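Trinden Cricket Ground: Pre-Match Safety Checklist, With Comments
Twenty-over cup tie, Trinden v Bridov
Inspected July 25, 2021 by Duangjai Boonchu. Comments by same, unless initialled HY (Haoran Yuan, ground manager).

1. Outfield
Holes, ruts, rabbit work: PASS
Comment: The dip at deep square leg has been filled and rolled. Fielders will need a new excuse.

2. Boundary rope and cushions
Rope at least 3 metres inside the fence all round: FAIL, then PASS
Comment: Someone had pulled it in tight by the car park to make room for a gazebo. Rope moved back. Gazebo also moved back, with more discussion.

3. Sightscreens
Wheels chocked, no loose boards: PASS WITH ACTION
Comment: Pavilion end is sound. The far screen has one chock and one brick. The brick is doing well but I would like a second chock before the next round.
HY: Ordered.

4. Practice nets
Netting, poles, matting: FAIL
Comment: Lane two has a hole at head height on the side facing the tea queue. Lane closed and taped off. Bridov's opening bowler asked whether the tape was advisory. It is not.

5. Stand and seating
Capacity 1,470. Gangways clear, handrails firm: PASS
Comment: Row 9 handrail tightened. We expect roughly 300 people, so everybody may have a handrail of their own.

6. Scoreboard
Ladder, platform, cable cover: PASS WITH ACTION
Comment: The Võ board lights up properly apart from the wickets column, which claims 8 whatever the match situation. Having watched our middle order I am inclined to leave it. Cable cover needs re-taping where it crosses the path.

7. Pavilion kitchen
Worktops, sockets, extinguisher, fire blanket: PASS
Comment: Extinguisher in date. Fire blanket back on its hook after a spell as a picnic rug. Please do not run the urn and the heater off one socket.

Worktops and small appliances
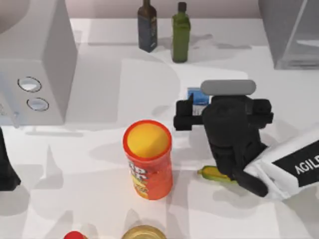
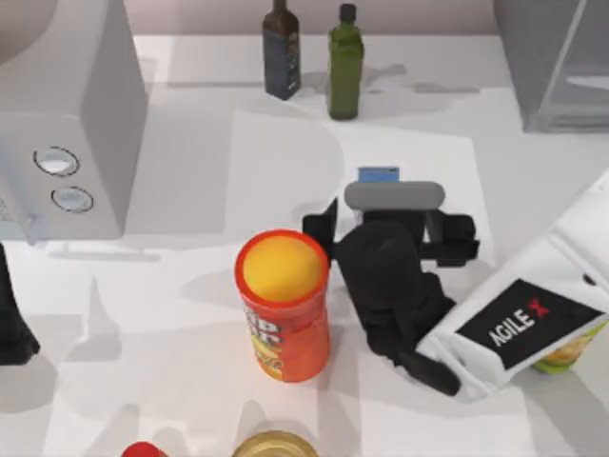 8. First aid and emergency access
Kit, stretcher, ambulance gate: PASS WITH ACTION
Comment: Kit is full except for ice packs, all used in the Isach game. Gate opens freely. The key is on the hook marked "bar", and the bar key is on the hook marked "gate". Swap them before the toss.
HY: Swapped. Then swapped back by someone helpful. Now labelled in red.

9. Weather
Lightning plan shown to umpires and both captains: PASS
Comment: Both captains nodded. One was looking at the pitch.

Result: fit for play, with lane two shut. Recheck items 3, 4, 6 and 8 before the semi-final.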